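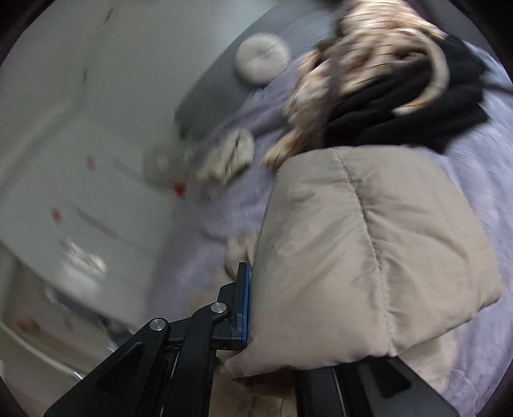
**Figure 1.** Padded piece, beige, two quilted panels with a curved seam between them.

### 3.2 Padded and quilted items

Padded items gave the households in our study more trouble than any other kind of cloth. Shirts, towels and pillowcases were folded in much the same way from home to home, and most people could describe their method without stopping to think. With padded pieces they often tried one fold, opened it again and tried another.

We sorted the items in this group by the number of quilted panels and the shape of the outline. A piece like the one in Figure 1, with a single curved seam, falls under our type B (two panels, rounded or irregular outline). Type A covers square and rectangular pieces with straight stitching, and type C covers everything with three or more panels. Of the 56 padded items recorded in August, type B was the smallest group, but it took up the most discussion in the interviews.

The seam matters because it is where the filling is thinnest. Stitching pulls the two faces of the cloth together and leaves a channel, and creases spread from it into the panels. In Figure 1 these are clearest to the right of the seam. Several participants used the channel as a fold line. Others avoided it, saying that repeated folding in the same place would wear out the thread. We did not test this claim.

A curved seam does not give a straight fold. Participants who followed it ended up with one side larger than the other and then tucked the extra part under. Those who ignored it folded across the panels and had to press the air out with a flat hand or forearm. Liên Đoàn, who carried out the home visits in Kiều, noted that the second method made a smaller bundle at first, but that the bundle had often opened up by the time the rest of the laundry was done.

Tapered corners were a second source of difference. Some people turned the points inward before making the main fold, as they would with a fitted sheet. Others left them out and stacked the piece with the points facing the back of the shelf. We coded these as "closed" and "open" corners. The Turkley households used closed corners more often, though the sample is too small to say whether this reflects local habit or simply narrower shelves.

Coding was done by two readers working separately, with Tâm Vương settling disagreements. Most of these concerned pieces that had been rolled and then flattened, which the original scheme had no place for. We added a code for them after the first 45 items and went back over the earlier records.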